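Gitska 镇给独居老人发跌倒报警吊坠，快满一年了。镇政府的说法是“效果显著”，供货的 Relta 公司说得更满，宣传页上印着“每一次跌倒都有人知道”。Maarja Kazlauskienė 在 Kisley 调度中心接了多年的急救电话，她对这两句话都不太买账。

我们在她家的厨房里谈了一个下午。她事先声明，自己已经不在调度中心上班，说的话只代表自己。她还要求我把数字写准，因为“这件事从头到尾就是被几个写得含糊的数字推着走的”。

## 七十五次“成功救助”

吊坠发出去约 1,000 个，挂在脖子上，人一摔倒就自动拨号，也可以手按。从发放到今年 9 月，调度中心收到 2,334 次吊坠报警。镇里公布的“成功救助”是 75 次。

我问她，75 个人得到帮助，难道不算好事？

“当然是好事，”她说，“可你得问‘成功救助’是什么意思。我翻过那份表。只要吊坠响过，后来派了车，车到了，人还活着，就记一笔。里面有 38 次，家属或者邻居已经先打了电话，车都在路上了，吊坠才响。这 38 次也算在吊坠头上。”

剩下的呢？她说剩下的里面确实有几次，她自己听着录音都觉得后怕。有位老先生倒在浴室里，手机在客厅，要是没有吊坠，可能要等到第二天早上送牛奶的人来。“我从来没说这东西没用，你别把我写成那种人。”
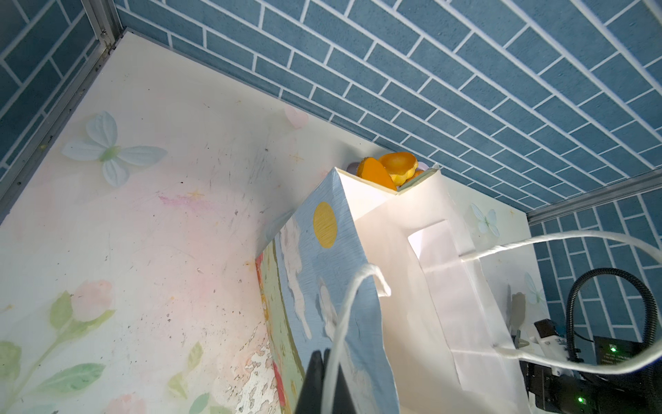

她反对的是拿这几次去证明整个项目都成立。两千多次报警，每一次都要有人接，接了要回拨，回拨没人应就得联系紧急联系人，联系人也不接，就得派人上门。夜班通常两个人。她记得有一晚，同一位老太太的吊坠响了六次，每次都是翻身压到的。第六次她还是照流程打过去，老太太在电话里哭了，说自己再也不想戴了。

“后来她真的不戴了，挂在门后面的钩子上。可是在镇里的统计里，她还是一个‘在保护中的用户’。”

有多少人像这位老太太一样把吊坠摘了？我拿这个问题去问过镇政府，得到的答复是“使用情况总体良好”。我再问有没有具体比例，对方说设备在线率很高。在线，指的是吊坠有电、有信号，挂在门后的钩子上也照样在线。

## 派谁上门

老人的房门多半是锁着的。吊坠响了，没人应答，门又打不开，这种时候该谁去，Gitska 到现在也没有一份写清楚的规定。

按 Kazlauskienė 的说法，实际做法是哪边有空哪边去。白天多半是 Vītola 街警务站的巡警，晚上多半是消防队。巡警没有破门工具，消防队有，但从队里过来，路上要多花时间。救护车有时候停在楼下等门开。

“有一次门是邻居打开的，他有备用钥匙。我们在走廊里商量了半天谁来承担换锁的钱，他在旁边听不下去了，回屋拿了钥匙。”她说这件事的时候没有笑。

项目启动时讲过要装钥匙盒，就是装在门边、用密码打开的那种小铁盒。钥匙盒不贵，也不需要电池。镇里的第一批预算把钱都花在了吊坠和通信费上，钥匙盒“列入下一阶段”。我在公开的预算文件里找了两遍，没有找到下一阶段。

我也联系了 Relta，想问他们的合同里有没有误报率的上限。公司回了一封客气的邮件，说误报属于“设备灵敏度的合理表现”，用户可以在设置里调低灵敏度。邮件附了说明书，调节灵敏度要先下载一个手机应用。

“你让一个八十多岁、手机只用来接女儿电话的人去下载应用？”Kazlauskienė 把说明书推还给我，“她女儿可以来弄，对。可是有女儿常来的人，本来也不是我最担心的那些人。”

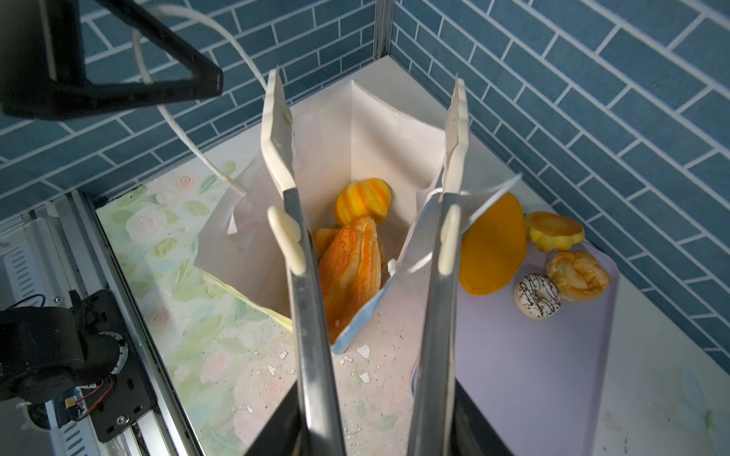 ## 她愿意相信什么

我带着怀疑去采访她，对她的话也留了几分怀疑。一个干了多年调度的人，对任何给自己增加工作量的新设备都不会有好感。我把这个想法直接告诉了她。

她想了一会儿才回答。“有道理。换系统的时候我骂过，换耳机的时候我也骂过。新耳机后来我承认比旧的好。”她说，如果有人能拿出三样东西，她也愿意承认吊坠比没有吊坠好：每天真正戴着的人数，从报警到有人进门的时间，还有在没有人打过电话的情况下，靠吊坠才被发现的次数。

这三项，前两项现在没有人统计。第三项，用 75 减去 38，勉强能得一个 37，可她认为连这个数也要打折扣，其中有些人自己够得着电话，只是按吊坠更顺手。到底几个，要逐条听录音才知道，而录音保留多久，她离职以后就不清楚了。

镇议会接下来要讨论是否续签。支持的一方会讲那位浴室里的老先生，我猜讲的次数不会少。我问 Kazlauskienė，要是她来投票怎么投。

“续一年，不扩大，先把钥匙盒装上，”她说，“再找个人去敲门，看看那些吊坠都挂在哪儿。敲门又不用招标。”

临走前我问她自己会不会戴。她说她住二楼，楼下邻居耳朵很灵。过了一会儿她又补了一句，说等邻居搬走了再看。

*采访、整理：Jamshid Jalali。Relta 的邮件答复为节录；镇政府的答复由其新闻办公室以电话方式给出，对方没有提供书面材料。*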